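Can a robot pick up after my kids yet? Six weeks with the Beltaveck tabletop arm

Last updated: January
3,916 shares | 659 comments

I'll start with the price, as I know that's what you scrolled down for last time. The Beltaveck cost me $1,456 with the long rail and the spare finger pads, ordered from the Clidholm store and delivered in one very heavy box. It's made by Ingvarsson, the same people who do the window cleaner I was so rude about last spring. I paid for it myself. I have not been nice to my credit card since.

So what is it? It's an arm that clamps to the edge of a table, slides along a rail, and picks stuff up and puts it in a bin. That's the whole pitch. It doesn't wash anything, it doesn't fold anything, it can't get down on the floor (where most of our mess lives, of course). But our dining table is where the toys, the crayons, the mail and half of breakfast end up every single day, and I wanted to know if a machine could get it clear by 5 p.m. so I could put dinner on it.

Setup took me an evening. The clamp is great, really solid, with rubber pads that haven't marked our table at all. The rail went on crooked the first time and the arm refused to move until I'd fixed it, which annoyed me then but I guess I'd rather have that than the other thing. The app wanted a software update before it would do anything, then wanted another one right after. Bring a snack.

Then you pick a "chore." There are three that matter: Clear, Sort and Gather. Clear is the good one. You show it where the bin is, you press go, and off it goes, slow as a sleepy crab. Play food is what it does best by a mile, and I think I know why. A lot of this stuff is taught from people's hands now. Somebody straps on a rig, reaches over a table and handles a little toy over and over, and the machine learns from how the hand moved. Play food is cheap and bright and comes in weird shapes, so it makes sense as practice.
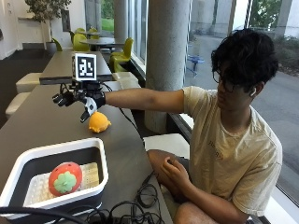
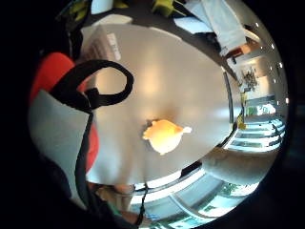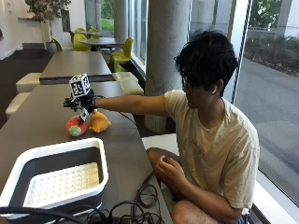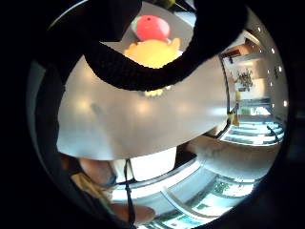
A hand and a tabletop, with something small and bright on it.

Anyway, I found all that sort of comforting, because my first thought watching the Beltaveck go after a plastic lemon was that it moved like a person. It comes in from above, slows way down, kind of thinks about it, and closes. When it gets it right it's lovely to watch! My youngest claps. The cat has moved upstairs.

When it gets it wrong, though, oh boy. Two things touching each other is still a real problem. If a toy tomato is leaning on a toy banana it'll go for the gap between them and squeeze air, back up, and try the exact same gap again. It will do this four times and then beep at you. Spread the same two toys a hand's width apart and it's fine, but if I'm walking over to spread things out then I might as well be putting them in the bin, right?

The app keeps a running log, so I can give you my totals. Over the six weeks it tried 1,043 pickups. Ingvarsson's own page makes a big deal of how often it gets things on the first grab, and all I'll say is that our table must be messier than theirs. Soft toys, blocks, socks and play food were good. Crayons were bad, because they roll. Paper was hopeless. It pushed one envelope clear off the end of the table and then reported the chore as done.

Sort is the mode I wanted to love. The idea is two bins, kitchen things in one and kid things in the other. It put a real potato with the toys, and you know what, fair enough. It also put my reading glasses with the toys, twice, so I now clear the glasses off before I run it. Gather just herds everything into a heap in the middle of the table. I have no idea who that's for.

Noise is better than I expected. It hums, and there's a click when the fingers open. I can take a call in the same room. I can't run it during nap time, mostly on account of the beeping, and there's no way to turn the beep off, only down. I wrote to Ingvarsson and got a polite reply saying it's a safety thing.

Speed is the real sticking point. Clearing our table takes me a couple of minutes if I'm cross and maybe five if I'm on the phone. The Beltaveck takes most of a cartoon. If you start it and go do something else, great, that's the dream, and on a good day I did get to stand in the kitchen chopping onions while the table slowly got emptier behind me. On a bad day I chopped half an onion, heard the beep, washed my hands, moved a crayon, and went back to the onion.

I did also borrow a friend's older Cleden arm for an afternoon to compare. The Cleden is quicker and feels cheaper, and it grabs hard enough to dent a foam block. It's got no Sort mode at all and the bin has to be the one that comes with it. If you only have blocks and you don't care about them, you could save some money there. For anything squishy I'd take the Beltaveck.

Would I buy it again? At this price, no. I'd wait for the next one, or for a big sale. If someone in your house has trouble reaching or gripping things, I think it's a different sum and I'd look at it seriously, because the gentle grab is really good and you can talk to it instead of using the app. For us it's a fun, slow helper that does one corner of one chore, and I still do the floor.

I'm keeping it through the spring, since the return window closed while I was waiting on the second update. There's supposed to be a new version of Clear coming that handles piles better. I'll run the tomato and banana again when it shows up and add the results to this page.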